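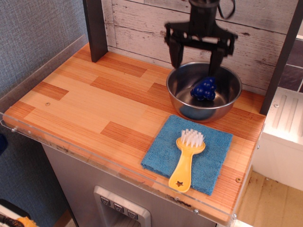
The quote from Westik ran to 74 pages, and the word "seamless" was in it twice before the prices started.

I read it on the Monday train to Sukitz with a pencil. One arm, one gripper, a mock kitchen to train it in. Then the part they'd put in smaller type - spare fingers, a support plan, a yearly fee for software we'd already be paying for. Bundgaard had come in cheaper and left out the delivery.

"It'll clear a worktop by May," the Westik man had told us. I asked whose worktop. He said any worktop, and looked at his phone.

We run a canteen. On a bad day 602 trays come back through the hatch, with gravy on them, and forks stuck in the gravy. I'd asked him what happened with gravy. He wrote that down as though it were a new kind of metal.

The director wanted a line in the budget by four o'clock. She'd been to see the one at Nitura and come home glowing. I'd been too. I'd watched it handle toy fruit for 30 minutes, and I'd drunk two coffees.

At ten to four I opened the spreadsheet. Under Equipment I typed "Robot, trial hire only", and next to it 400 a week. Then I went down a row and put in for a new dishwasher.

She rang at five past.

"What's this dishwasher?" she said.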